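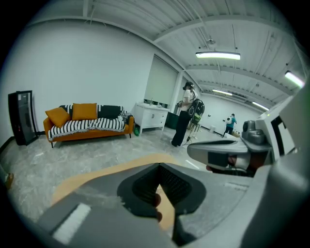 How long before the doors open should I start setting up?

Two hours if it's your first open day, and 45 minutes once you've done a few. Most of that goes on charging and pairing, so get the chargers plugged in before you do anything else.

Section 4. Running the hand-held gripper demo

I wrote this part after our open day at Ristthorpe on 18/07/2025, with Radu Bălan's corrections scribbled all over the first draft (thanks, Radu). It assumes you've been through Section 3 and your Veltar grippers already show up in the Dinu software. If they don't, go back - I'll wait!

4.1 Before visitors arrive

1. Switch on the room lights and pull the blinds down. Changing daylight drives the tracking nuts, and you'll end up redoing step 4 every time a cloud goes by.

2. Put each headset on its own wearer and tighten the strap until it stays put when they look down at their hands.

3. Get the backpack on and do up the chest strap first, then the waist. Two people make this a lot easier.

4. Start Dinu, open the Demo page and press Align. Hold the grippers at waist height and stand still till you hear the double beep.

5. Open and close each gripper five times. You want the numbers on the screen to go from 0 up to 700 and back again. Stuck at 690 or so? Clean the jaw and try once more.

Caution: Watch the cables. If a backpack is on a lead, its wearer can't see where it's trailing, so have a helper keep visitors on the other side of the room. 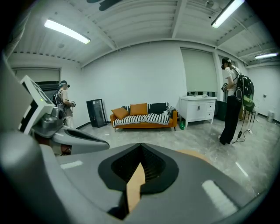
Fig. 4-2. Two operators with headsets and backpacks on, gripper in the foreground.

4.2 With visitors in the room

6. Say hello and let people hold a spare gripper right away. I used to talk for ten minutes first and you could see the kids wilting.

7. Do one simple pick and place yourself, nice and slow, then play it back on the big screen. This is the bit everyone loves.

8. Let visitors try it one at a time. Keep each turn to three minutes and press Save between turns, even if they only waved at their friends.

Note: Playback stops by itself at 2,647 samples. That's the demo limit and your gripper is fine. You can raise it under Settings > Demo, but I leave it alone because longer clips make people wander off.

Caution: Fingers out of the jaws! They close gently, but a pinch is still a pinch. Under-eights hold the gripper with a grown-up.

4.3 Packing up

9. Press End Session and wait for the green tick before you turn anything off. I lost a whole morning's clips at Grutgate last December by skipping this one.

10. Wipe down the headset pads and the grips, then put everything back on charge.

Error 1469 at shutdown means a gripper is still paired. Hold its side button for six seconds and press End Session again.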